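Destbridge repair and reuse programme opens to households across the district

Two-year scheme will put refurbished desktop computers into homes, libraries and village halls

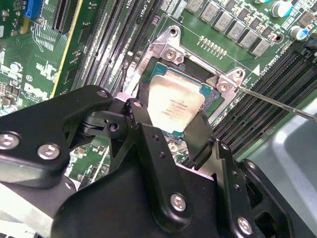 Destbridge, 2 January 2021 - Families in and near Destbridge who have been sharing one laptop between homework, job applications and a weekly call to Grandma will be able to ask for a refurbished desktop computer of their own from this month, as the Ruvutia reuse programme opens its doors to every household in the district.

Ruvutia began in the old seed merchant's building on Milton Road, taking in office machines that local firms no longer wanted and passing them on to primary schools. Word got about, as it tends to in a town this size, and before long people were ringing up to ask whether there might be one going spare for a nephew starting college or a neighbour who had never owned a computer at all. Until now the answer has had to be a polite no. With new support from Tikkanen, the family-owned office supplier, the programme can at last say yes, and we could not be more pleased.

Over the next 2 years, Ruvutia aims to hand out 1,000 desktop computers, each with a screen, keyboard and mouse. Every machine will be wiped, cleaned, checked and loaded with a simple set of programs for writing, browsing and video calls. Each one comes with 12 months of free help by telephone, so that a forgotten password or a sulking printer need not spoil anybody's afternoon.

"We have wanted to do this from the very start," said Indira Panicker, programme director at Ruvutia. "There are perfectly good computers sitting in cupboards all over the district, and there are children doing their schoolwork on a phone with a cracked screen. It has always seemed to me that the distance between those two things is really quite short, and that with a van and a bit of patience we could cover it."

Tikkanen will collect unwanted equipment on its ordinary delivery rounds, which means that businesses can hand over old machines without making a special trip. Firms will receive a certificate confirming that their data has been erased.

Aarne Eskola, who looks after the delivery side at Tikkanen, said: "Our drivers are already at these offices every week, and half the time they come back with an empty van. Filling it with something useful on the way home was an easy thing to agree to. My own mother has put her name down, I should say, and she has been told she must wait her turn like everybody else."

Computers can be collected from Milton Road or from any of the 28 libraries and village halls taking part. Home delivery is available to people who find it hard to get out. The first machines will be ready this winter, and a series of friendly beginners' mornings, led by Kaisu Lehtinen, will follow in April, with tea and biscuits if the rules on gathering allow it.

How to apply

Households can apply by filling in a short form, available from any participating library or by post from Ruvutia. There is no charge, and no proof of income is needed. Businesses with equipment to give away should speak to their usual Tikkanen driver or write to the collections desk. Desktop computers of most ages are welcome, working or not - parts from one can very often be used in another.

Press contact

Edmund Sadowski, Ruvutia, Milton Road, Destbridge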